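**Progress report no. 2 to the Adier Fund**
Project: Household Hands (robotics club, Trilau Community School)
Prepared by: Latrice Lindqvist, club lead
Date: 2021-05-07

Dear Ursina,

Thank you for the call in March and for agreeing to move the money from the travel line to the parts line. It made a real difference, and I'll come to what we spent it on further down. First the news, because there's plenty of it!

When I last wrote, the club had a plan, a box of brackets and a great deal of goodwill. We now have two working hand-held grippers, a shared way of recording with them, and 481 recordings of young people doing ordinary household jobs. Of those, 121 have been checked from start to finish and labelled. The rest are waiting their turn, and I'd like to use part of this report to explain where the waiting comes from and what we're doing to shorten it.

## What the students have been doing

The autumn group learned on blocks and cups. They were good at it within a fortnight and bored within three weeks, which was my fault for ordering so many cups. Sze-wing Yau, who is in her final year and looks after the recording side, suggested that we go straight to cloth. I was doubtful. Cloth is hard: it folds under itself, it hides its own edges, and a gripper with two stiff fingers gets hold of one layer when you wanted three. She argued that this was exactly why we should do it, and that a project called Household Hands ought to be able to cope with a pair of trousers. The group voted and cloth won easily.

So since the start of term the club has worked on four jobs: folding, rolling, hanging on a hook and putting into a bag. Each student takes a gripper home for two nights with a checklist, does the jobs in whichever room suits them, and brings it back with the recordings and a filled-in sheet. The rooms are all different, the light is all different and so are the clothes. For our purposes that's a gift. A model trained only on our classroom table would know our classroom table very well and little else.

Rolling has been the surprise favourite. Thin T-shirts roll up in no time, but anything padded pushes back. You press down at one end and the other end rises, and the students have had to work out how to hold the roll with the flat of the fingers while they decide where to go next. Some of the neatest handling we have comes from these thick garments, done on beds, where the surface underneath gives as well.
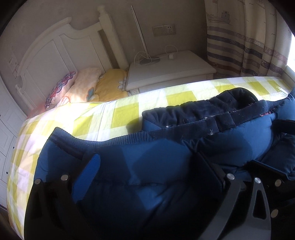

*Rolling task, padded navy garment on a bed. The blue ribbed pad is on the left finger.*

The ribbed pads deserve a paragraph to themselves. Our first fingers were bare plates, and smooth fabric slid straight out of them. Wendelin Berchtold, who teaches design and technology here and gives us his workshop after lessons, had the younger students try out different surfaces: flat rubber, foam tape, a dimpled sheet and a ribbed one. They made a test rig from a spring balance and an old school jumper and pulled until it slipped. The ribbed pad won on nearly every fabric, and the foam tape came a close second before it started to peel. The students wrote up the tests themselves, with graphs, and I've put their write-up in the shared folder under "Pads". Do read it if you have ten minutes. The section on the jumper is very thorough.

## Recording and checking

Each recording is short, and a good one shows the fingers, the cloth and enough of the room to make sense of what's going on. The commonest reasons for rejecting one are:

- the fingers block the part of the cloth being gripped for most of the recording
- the student stops halfway and starts the job again
- the light from a window is so strong that the fabric edge can't be followed
- something personal is readable in the background

We're strict about the last point. Every family has signed the home recording form, and students are asked to clear away letters, photographs and screens before they begin. A second person then goes through each recording before it is added to the set. If anything can be read or anyone recognised, it's deleted, and the student is told so kindly and offered another turn. No recordings have left the school's own storage.

Checking is where the queue forms. It takes longer to label a recording than to make one, and making them is more fun. In the winter we had almost everyone recording and only Sze-wing checking, and the pile grew quickly. We've now split each club session into two halves: gripper work and repairs first, checking in pairs afterwards. One of the pair says what is happening ("grasp", "lift", "tuck", "press", "let go") and the other types. It's gone rather well — there's a lot of friendly arguing about where a tuck ends and a press begins, and the labels are better for it. The pairs have written a one-page guide with their decisions, and new members get it on their first day.

I should be plain about our target. The application promised 60 checked recordings by this point and we've doubled that, so on paper we are ahead. They aren't evenly spread, though. Folding and rolling make up most of the checked set, and the bag task is thin. Holding a bag open while putting something in it takes two hands, and our students have one hand on the gripper. We're trying a wire frame to hold the bag up. If that doesn't work we'll drop the task and put the time into hanging, and I'd welcome your view before we decide.

## The competition

The club has entered the schools' round of the Unport Challenge, in the "everyday objects" class. The job is to pick a cloth item from a heap and put it in a tray, with the arm working on its own. We have the use of the small desktop arm in Wendelin's workshop, and the same fingers and pads fit on it with an adapter plate that the students designed. (Version one was a millimetre too narrow. Version two was too wide by the same amount. Version three is lovely.)

Our program is called Uzor, a name picked by the younger members after a very lively lunch break. It is at an early stage. On a plain tablecloth it'll find a sock and pick it up more often than not. On a patterned cloth it gets confused and sometimes goes for the pattern. This has turned into a useful lesson, and the students now ask for recordings made on checks, stripes and flowers, the busier the better. Before, they would have smoothed out a white sheet and thought they were being helpful.

I don't expect a prize, and I've told them that. I do expect them to run their own entry from start to finish, and they're well on the way.

## Who is taking part

Attendance has held up well through the term. A few of the older students have stepped back for exams, as we expected, and the younger ones have filled the gaps with great energy. What pleases me most is the mix. We have people who came for the programming, people who came for the soldering, and a small group who came because they sew and had heard that we needed help with fabric. They've taught the rest of us more about cloth than any paper I've read. It was one of them who pointed out that we should always note which way the nap lies on corduroy, and who then had to explain to me what nap was.

Ritva Riihimäki visited in March to talk about her work on warehouse machines. She let the students question her for the full session and stayed on to look at the fingers. Her advice was to make the plates easy to swap, so that a bent one doesn't put a gripper out of action. We followed it. The plates are now held with ordinary screws, and there's a spare set in each case with the right driver taped inside the lid.

## Spending

The moved money went on pads, plate material, screws, the spare sets, two padded carrying cases and a larger storage drive. Receipts are in the shared folder. The consumables line is nearly used up, mostly on pads, as the ribs wear down with heavy use. The travel line has enough left for the competition if it is held within the county. If it isn't, I'll write to you separately.

## Problems

- One gripper came back with a cracked handle after a fall down the stairs. The student was very upset and then repaired it better than new.
- The clocks on the two grippers drift apart. We set them together before each loan, and it has cured most of the trouble.
- Some homes don't have a quiet room or a spare surface. We've set up a corner of the textiles room where students can record at lunch instead, and it's being used.

## Next period

We'd like to finish checking the folding and rolling recordings, build up the hanging set, settle the question of the bags, and get Uzor to a point where a patterned cloth doesn't bother it quite so much. The students would also love to show you everything in person. Sze-wing has offered to lend you a gripper and a thick pair of trousers and see how you get on. Afternoons suit us best, and the workshop is free after lessons.

With many thanks from all of us,

Latrice Lindqvist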